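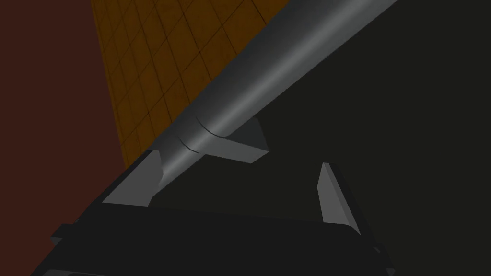 I spent most of June moving our pin-insertion cell into simulation, and I said I would write up how it was set up. These are the notes, in the order I did things, with the mistakes left in.

The real cell is in Horton. It picks a stepped steel pin out of a tray and puts it into a housing, all day. We run it for Evport, and they wanted a second pin length added without stopping the line for a week while I taught new points. So the plan was to work out the grasp and the approach in simulation, then carry the numbers over and touch up whatever was off.

**The model**

I started with the gripper because everything else depends on it. The supplier's CAD file was far too heavy, with every screw thread modeled, and the simulator slowed to a crawl as soon as contact was switched on. I stripped it to flat faces and kept the outer shape of the housing, the fingers and their bevels. The collision mesh went down to 2,067 triangles. It looks plain, but the contact surfaces are right and that's what the solver cares about.

The rod in the render at the top has the seam I was fighting with for the first few days. The groove goes all the way around where the two sections meet, and the lower section is a little narrower and tapers toward the end. In my first version I left the groove out to save time. Then the grasp I tuned was wrong, because a finger edge can catch on it. I put it back in and had to redo the tuning.

I didn't spend any time on the background. There's an orange surface with a tile grid on it, which I use to judge whether the camera has moved between runs, and the rest is flat color or nearly black. If you are planning to train a vision model on renders like this one, you'll need to do better. I was only after geometry.

**Camera placement**

I put the virtual camera low and pointed it steeply up past the gripper body. From above, the housing hides the fingers and you can't tell whether the rod is between them or just behind them. From the low angle both fingers show up light against the dark inside of the gripper, and the gap between them is easy to read. It's an ugly view and I use it more than any other.

One warning. From that angle depth is hard to judge. I had a pose I was sure was touching the left finger, and when I checked the contact list there was nothing in it. Check the contact list every time.

**Zero and offsets**

The tool center point came next. On the real machine I measure it with a pointed tip and a fixed pin, touching from several directions. In simulation you can type in the number from the drawing, and I did, and it was wrong. The drawing gives the distance to the finger mount, and our fingers sit on a spacer plate that was added later. The plate is 6 mm thick. I lost an afternoon to it.

If you take over somebody else's cell, look for plates like that before you do anything. Ours was listed in a maintenance note and nowhere else.

**Contact settings**

This took longest. With the default friction the rod slid out of the fingers whenever the arm slowed down. With friction turned up it stuck like glue and every insertion worked, including ones that should have jammed. I went back to the real cell, ran slow pulls with a force gauge and adjusted the simulation until the slip started at the same load. I also made the time step smaller. Runs are slower now but the fingers stopped buzzing.

After that I ran the whole cycle as a batch overnight with small random shifts in the tray position. Out of 1,613 attempts, 102 failed. Nearly all of the failures came from one corner of the tray, where the approach path was too flat and the finger clipped the neighboring pin. I raised the approach point for that corner and left the others alone.

**Moving it to the real machine**

I keep the settings in Tomonow, one file per pin type, with the tool offset in its own file so that it only has to be changed in one place. I loaded the new set at half past four in the afternoon, after the shift, and ran it at low speed with my hand on the stop button.

The pick points were good. The insertion depth needed a small correction, and the wrist cable pulled tight on the far side of the tray because I had not modeled the cable at all. I moved the clip further up the arm and added a bit of slack.

Still on the list:

- Add the cable, at least as a keep-out zone
- Repeat the force gauge test with worn fingers
- Write down the spacer plate in the cell manual
- Send the stripped gripper model to the Chaiyaporn site, which has the same gripper and the original heavy file

The worn fingers are next. The current pair has a polished patch where the pin sits, and I want slip numbers from them before I fit the new ones.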